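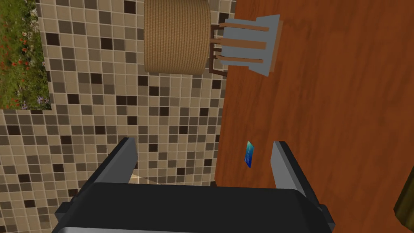

Looking after your records, your trumpet and the rest of the music corner

When we moved into this house the music corner was one shelf and a stool. It has since crept along the whole of the back wall, and with it has come a good deal of wiping, oiling, sorting and muttering. I have been meaning to write down how I look after it all for ages, partly for my own benefit (I forget which cloth is which every single time) and partly because so many of you wrote in after the February page about cleaning piano keys. So put the kettle on, choose something nice to listen to, and have a read through.

Dusting and washing records

Most records that people bring me to hear "going wrong" are simply dusty. Before I play anything I give it two or three turns under a soft carbon brush, held very lightly, and then sweep the brush off towards the edge. You hardly need to press at all. If you press, you push the dust down into the groove and it stays there and crackles at you for evermore.

For the properly grubby ones, the charity shop finds with a thumbprint across the best solo, I wash them. I use a bowl of distilled water with the tiniest drop of plain washing-up liquid, a clean velvet pad, and a second bowl of distilled water for rinsing. Keep the label dry! I hold a saucer over it, which looks daft but works very well. Wipe round with the groove, never across it, rinse, and stand the record in a dish rack on a clean towel until it is completely dry. Overnight is best. Please don't put it near the radiator to hurry it along. I did that once with a big band record I was very fond of and it came out shaped like a poppadom.

Never use anything with alcohol in it on the old 78s. Many of them are shellac, and alcohol will eat the surface. A barely damp cloth and a dry one straight afterwards will do.

Storing them

Upright, always, and snug but not squashed. If you have to tug to get one out, the shelf is too full, and if they lean over like tired commuters it is too empty, so pop in a divider or a block of wood. We have ours in a Trellik unit bought in 2000, and the only thing I have done to it is add an extra batten along the back, as records are a great deal heavier than they look and the middle shelf had begun to smile.

New inner sleeves are worth the money. The old paper ones shed little fibres, and I swapped ours a few at a time, in the evenings, with the radio on. I also pencil a shelf number on the back of each new sleeve, very small, in the corner. The last one I did was 414. My other half thinks the numbering is excessive, but he is also the one who asks me where things are.

Oiling the valves on a trumpet or cornet

A sticky valve is nearly always a dirty valve, so clean first and oil second. Undo one valve at a time, draw it straight up, and wipe it with a lint-free cloth (an old cotton handkerchief that has been washed a hundred times is perfect). Put on a few drops of valve oil, lower it back in facing the same way it came out, and turn it gently until it clicks home. Then do the next. If you take all the valves out together and lay them on the draining board you may get them muddled, and then you will blow and blow and wonder why it sounds like a hoover.

I use the Brornano oil, the thin one in the little bottle, but any light valve oil from a music shop will be fine. Don't be tempted by sewing machine oil or anything from the shed.

Slides want grease instead of oil. Just a smear, worked in and out, with the extra wiped away. When you pull the slides with valves, press the matching valve down as you do it so that you don't hear that nasty pop.

Reeds

Clarinet and saxophone players, rinse your reed in cool water when you have finished, wipe it from the thick end to the thin end, and lay it flat in a reed case. Don't leave it on the mouthpiece. I keep 3 on the go and swap between them through the week, and they last far longer than one poor reed played to death.

In very dry weather a sliver of orange peel in the case used to be the old trick. I did it for years and ended up with a mouldy case, so now I buy the small humidity packets.

Brushes and drum skins

Wire brushes get bent strands if they are left open, so draw them back into the handle before you put them away. If a strand has already bent, you can ease it straight with your fingers, a little at a time. A coated skin that has gone grey can be wiped with a damp cloth and a touch of mild soap, though it will never look new and I rather like ours grey.

For cymbals, warm soapy water and a soft towel, and mind the printed logo, which comes off far more easily than you would expect.

The squeaky stool

The Söderlund stool squeaked through every slow number for two winters. I tightened all the bolts, which did nothing whatever, then unscrewed the seat and rubbed candle wax on the thread, and it has been silent from that day to this. Candle wax is also very good on the drawer where we keep the sheet music.

Sheet music

Old tape goes brown and brittle and takes the notes with it, so mend torn pages with acid-free document tape, on the back of the page wherever you can. Flatten curled sheets between clean blotting paper under a heavy book for a week. I keep loose parts in Onach box files, standing up, one box for each band book, with the set list tucked inside the lid.

Next time I shall be tackling the gramophone lid, which has a white ring on it from somebody's hot mug.

Page last updated 17 March 2020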